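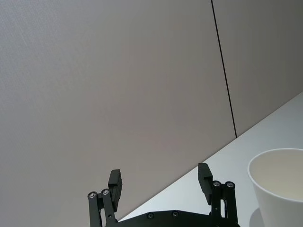 My great-aunt and the bus route

by Rekha Warrier
March · 2 min read

So I spent most of Wednesday trying to write something to read out at my great-aunt Lakshmi Pai's memorial, and I got as far as her name. How do you fit a woman like that into five minutes? She drove a school bus in Barari for 18 years and knew every kid's birthday, and their dogs' names too!

My cousin Nandini kept texting me the proper stuff (born over the hardware store, married at 22, choir, two sons) and all of it's true, but what I kept coming back to was her kitchen. She'd feed up to 16 of us on a Sunday and then beat us all at rummy — for money, mind you. I still owe her 60 cents.

In the end I wrote about the summer she taught me to drive in the church parking lot. She had me back around the same light pole until it got dark, and she sang the whole time, alto part only, so I never did learn how the tunes went.

Nandini's reading the dates and I'm doing the parking lot. If you rode her bus and have a story, please leave it in the comments and I'll print them all out for her boys.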